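Workshop Tips: Getting a Small Bench Arm to Put Things in a Pan

Clavari notes, page 4. Last edited 13 Dec 2025.

These tips assume the arm moves, the servos have IDs, and Plindel is installed and talking to the bus. If the arm droops when you start the control loop, fix the power supply first.

Task setup

Pick soft toy-sized targets that differ in color and outline. Vegetables work well. Keep the pan in reach of the arm with its handle toward the front, and write the layout into the task file before recording anything. Leave the layout alone until a full set is done. 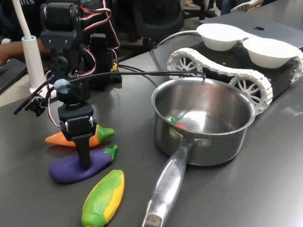 Gripper down on the eggplant, chili pepper in the pan.

Closing on a rounded object

Do not command a closed position and hope. Set a target slightly inside the object's width, cap the torque, and let the loop hold there. In Plindel the cap is a raw value; 700 is a fair start for small servos. Raise it only if objects slip during the lift. Log the commanded and measured positions together. The gap between them is the cheapest contact sensor you will get.

Clearing the rim

Plan the move over the pan as three waypoints: lift, cross, lower. Set the crossing height 50 mm above the rim.
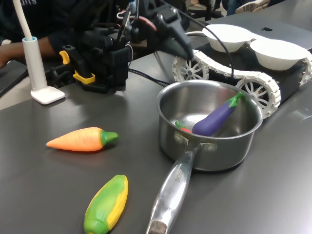

Lower at half the crossing speed and open the gripper before the fingers reach the bottom. If the planner keeps cutting the corner between waypoints, shrink the blend radius to zero and add it back in small steps. Objects already in the pan should be in the collision model as a raised floor. Modeling each one is wasted effort.

Wrist camera exposure

Auto exposure is the usual cause of a detector that works on the table and fails at the pan. Lock it.
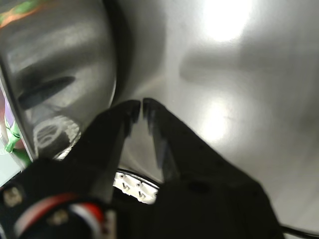
Color thresholds need their own pass once the exposure is fixed. Collect frames with the gripper close to the cookware as well as far from it. Polished steel carries stray color: a streak of green and orange on the side of a pot is enough to start a false blob. Overhead light adds a white glare that blooms over the brushed surface, so mask saturated pixels before segmentation. The fingertips stay in view too, nearly touching when closed, and a fixed mask over them saves a lot of bad boxes. Our February set had 1,409 frames. We dropped every frame in which more than 70 percent of the pixels were metal and the detector trained better without them.

Overhead view

Use the wrist camera for the last part of the approach and a high view for choosing the target. Calibrate the high view against the table plane, then check it at the corners, where the error is largest.

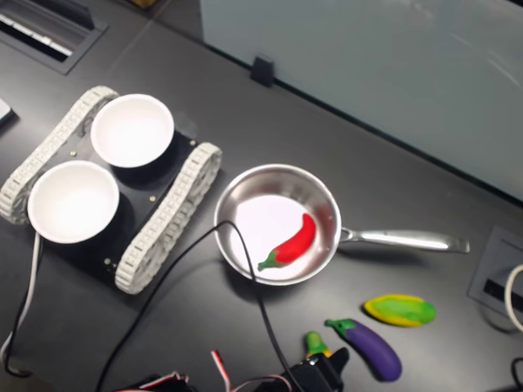

Run the check again after anyone leans on the table. Store the transform with a timestamp, and have the planner refuse one older than the current session. The Damthorpe script does this with a single flag, --fresh.

Cables

Route them so the wrist can turn through its full range with slack to spare. Add a keep-out zone in software for any loop that hangs below the wrist. Test by jogging each joint to its limits at low speed with the torque cap on.

See also: Homing without end stops; Naming your log files.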